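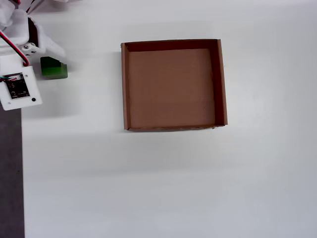

Bench arm over the table, block and open box in place. Goes with items 3 to 6.

Okotthorpe workshop — small arm bench
Inspection checklist with comments
Month: March
Checked by: Finlay Yule
Read over by: Wafula Barasa

A word before the list. Please fill this in at the bench with the arm in front of you, and do write in the comments, even if it's only a few words. I'd much sooner read three lines of grumbling than a neat column of ticks, and Wafula feels the same (he has told me so more than once, usually with a mug in his hand).

1. Power switch within reach of the person standing at the bench
OK
Comment: Moved to the front rail last month and much better for it. I can get to it with either hand without leaning over the table, which I never liked doing.

2. Supply off and plug out before hands go near the joints
OK
Comment: Everyone I asked could tell me the rule. Two people needed a moment to remember that the plug comes out as well, so I have written it on the card by the switch in bigger letters.

3. Cables along the arm: no nicks, no pulling at full stretch
OK, with a remark
Comment: The red and black pair is the one to watch, as it has a fair curve in it on the way down to the board. Please run your fingers along the whole length with the power off — looking alone won't find a soft spot in the covering. The thin coloured wires going into the little black board want the same kindness, only gentler. Don't tug them to see if they're firm.

4. Screws at the bracket and end plate
OK
Comment: Snug is what we're after. These are plastic parts and they will forgive you once, perhaps twice, and then you'll be asking me for a new one. Wrap on the upper housings to be kept well back from anything that turns.

5. Gap under the joint clear of fingers, sleeves and loose threads
Needs attention
Comment: I'm marking this one down, I'm afraid. The opening below the white bracket is large enough to see into, and what you can see into you can catch a cuff in. Mendora make a clip-on guard and I've asked for 4. Until they come, sleeves rolled up, please, and lanyards off.

6. Table clear except for the work
OK
Comment: Just the green block and the cardboard box, and that's how I like it. Do keep an eye on the rim of the box, which is getting a bit frayed along one side. Swap it for a fresh one when bits start to come away.

7. Speed setting for anyone working beside the table
OK
Comment: Set to 64 on the Flotetico panel, as agreed. If you find it higher, put it back and leave a note. No telling-off, I only want to know.

8. Hours run, from the counter
3,081
Comment: Joint grease is next on the list, and Younis have been asked for a date.

9. Previous remarks closed
Partly
Comment: 4 were open and all but one are done. The last is the worn floor tape, which I keep meaning to see to and will do before the next check.

Result: bench may be used, with item 5 followed as written.

Added by W. Barasa: Read and agreed. Finlay, could the card by the switch be laminated? The old one had tea on it.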